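Turnover Checklist for Our Vacation Rentals, With Comments
Zirnirthorpe Guesthouses, Trondale
Updated 2024-09-02

Thank you for taking the time to read this through before you start a room. I know it runs long, but every comment grew out of a real stay, and I would much rather you had it all in one place.

Entry and stairs
[x] Porch light works
[x] Handrail tight on both sides
[ ] Door code changed for the new guest
Comment: The keypad at the Guerra cottage is stiff in damp weather, so press each number slowly and try it twice before you leave.

Kitchen
[x] Smoke alarm tested
[x] Extinguisher gauge in the green
[ ] Kettle cord checked for wear
Comment: Cottage 6 needs a new kettle. I have one on order, and until it comes please borrow the spare from the Dalleck suite (and do put a note in the book so I don't go hunting for it!).

Bedrooms
[x] Window latches close fully
[x] Carbon monoxide alarm tested
[x] Crib slats firm, mattress snug
[ ] Lamp cords tucked behind the nightstand
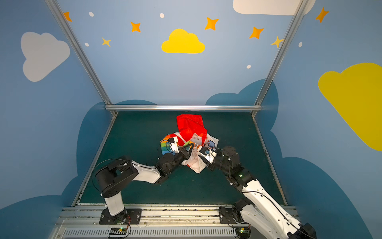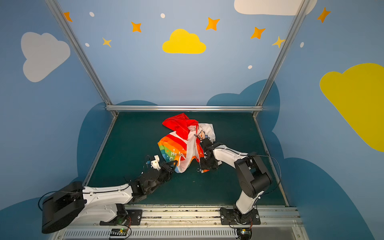
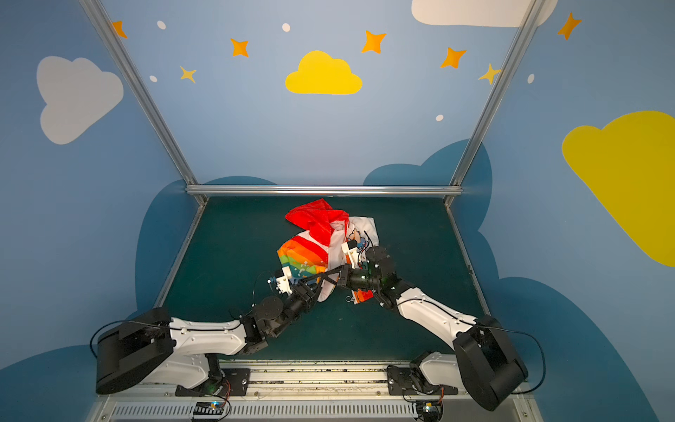 Closets and drawers come next, and this is the step I'd ask you to linger over, especially after a family has stayed. Pull every drawer all the way out and run your hand along the back, and look under the beds with a flashlight. Write up whatever you find by its colors and any print, because a parent on the phone will remember those long before the size or the label. "White, with a bright red part, rainbow stripes and a little cartoon character" is a lovely entry, and I could match it to the right family in a minute. "Kid's clothes" leaves me guessing. We keep found items until the end of October, then they go to the donation box.

Bathrooms
[x] Non-slip mat in the tub, suction cups holding
[x] Outlet reset button tested
[ ] Hot water no more than 120 degrees at the tap
Comment: The upstairs tap at Guerra runs hotter than I like for little ones. Please leave the caution card on the sink until the plumber has been.

Outside
[x] Fire pit cold, lid on
[ ] Loose paver by the Dalleck gate reset
Comment: I have put a cone beside the paver for now. If you can fit in a walk around the garden before dark, I'd be ever so grateful.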